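Reading aloud to mixed ages - handout for session 6

Hello again, and welcome back to anyone who missed last time. These are my notes from the session, tidied up a bit and with the bits I forgot to say put back in. If you were there you can skim. If you weren't, start with the part on choosing the book, as everything else hangs off it.

Last time we did board books and the under-twos. Now we move on to the situation most of you wrote down on your forms, where you've got a baby on your lap, a four-year-old leaning on your arm and a seven-year-old pretending not to listen from the other end of the sofa. I love this set-up! It's messy and loud and somebody always sits on the book, but I think it's where children learn that stories are for sharing.

Choosing the book

Pitch it at the middle child. I know that sounds unfair on the others, but the baby is mostly there for your voice and the big one will happily go back to a younger book as long as you don't announce that it's a younger book. What you want is:

- a story with a proper problem in it (lost, stuck, hungry, late)
- pictures large enough to be seen from arm's length
- a line that comes round again, so everyone can join in
- no more than 40 pages, and fewer if it's the end of the day

Rhyming books are lovely but do try them out on your own first. Some rhymes only work in one accent, and you'll find out halfway down a page that yours isn't the one. I once read a whole verse about a bath and a hearth with my northern vowels and got a very hard stare.

Wordless books are the other thing I'd push you towards. People are scared of them. I was too, for years - I felt silly making it up. Then I worked out that you can hand the job over: the seven-year-old tells it, the four-year-old corrects them, and you turn the pages.

Before you start

Read the book through once, silently, so you know where the page turns fall. A good picture book puts its surprises behind a page turn and if you're gabbling to get to the end you'll trample all over them. Look at the endpapers as well. Children adore endpapers and grown-ups skip them.

Decide who holds what. My rule at home is that the youngest turns the pages and the oldest holds the left side. You'll have your own.

Interruptions

We spent a long time on this one, so I'll put down where we got to. There are interruptions about the story ("why is he cross?") and interruptions about life ("I had a cough"). The first kind I always answer, or better still, throw back - why do you think he's cross? The second kind I nod at and carry on, with a finger kept on the line. Several of you do it differently and stop for everything, and if your children can pick the thread up again afterwards then that's fine by me.

The one thing I'd ask you to drop is testing. What colour is the hat, how many ducks, what does this say. A bit of it creeps in naturally, but if every page ends in a question the child starts to brace for it.

Voices

You don't need voices. You need pace. Slow down far more than feels natural, leave a gap before the repeated line, and go quiet when you'd expect to go loud. If you do want to do voices, stick to two per book, because by the third one you'll have forgotten which was the bear.

Reading the same one again (and again)

Yes, you do have to. The family in our Trilloddale group who kept a tally got to 279 readings of a single book before they stopped counting, and they could all still stand the sight of it, just about. Repetition is how the words go in. What changes is what the child notices, so let them notice it out loud.

If you really can't face it, swap jobs. Say the first half of each sentence and let them finish. 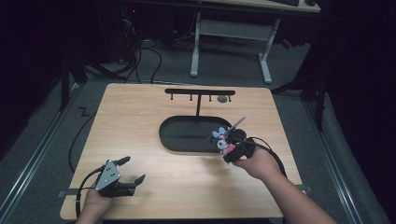

Asadi wrote on the feedback sheet that the older one now wants chapter books only and the little one howls the moment there isn't a picture, so bedtime has turned into two bedtimes and could we please talk about that. We can, and we will next time, but the short version is to try a chapter book with a drawing on most spreads, and read it after the picture book with the little one allowed to stay or wander off. They nearly always stay.

To try before we meet again

Pick one book and read it on at least three evenings. Write down (a line or two is plenty) what each child said on the first evening and on the last. Don't prompt them.

If you're short of books, the Claltier box is back in the hall with some 13 picture books in it, three of them wordless. Please sign them out on the sheet inside the lid, and bring them back by the end of June, chewed corners and all.

Next session we'll look at first chapter books, comics, and what to do about the child who only wants facts about sharks.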